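Mixing bowl

From the Tastilville kitchen encyclopedia, household section. Entry by Soledad Echeverría.

A mixing bowl is a deep, open vessel used for combining ingredients before they're cooked, chilled or eaten straight off the spoon (guilty!). I've been writing kitchen entries here for 15 years and I still think it's the most useful thing in the cupboard, well ahead of the saucepan, which I'm told is a controversial opinion.

Shape and size

Most mixing bowls are wider at the rim than at the base, so you can get a whisk or a hand in and sweep right around the bottom without hitting a corner. Home bowls tend to run up to 5 litres. Anything bigger belongs in a bakery, or at my aunt's place the week before Christmas, when the pudding gets made and every flat surface is spoken for.

A steep-sided bowl keeps cream from splattering when you're beating it. A shallow one is nicer for rubbing butter into flour, because your fingers have room and stay cooler. I own both and mostly grab whichever is on top of the stack.

Materials

Glazed earthenware is the traditional choice. It's heavy, it stays put while you beat, and it chips if you so much as look at it near a tap. Stainless steel is light and close to indestructible. Glass lets you check for dry flour hiding underneath. Plastic is cheap, cheerful and comes in every colour going, but it hangs on to grease – a real nuisance if you're making meringue, as even a trace of fat can stop egg whites from whipping up properly.

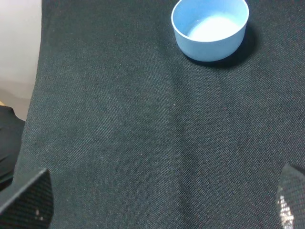 Care and storage

Wash plastic bowls in hot soapy water and skip the scourer, as scratches hold odours. Turmeric will stain them regardless. Leaving the bowl in a sunny spot for an arvo usually fades the yellow a bit, though mine has never gone back to its original colour.

Stack bowls from largest to smallest, with a sheet of paper towel between the earthenware ones. If two get stuck together, put cold water in the inner bowl and stand the outer one in warm water, then twist gently. Please don't try boiling water on glass.

See also: batter, pudding basin, whisk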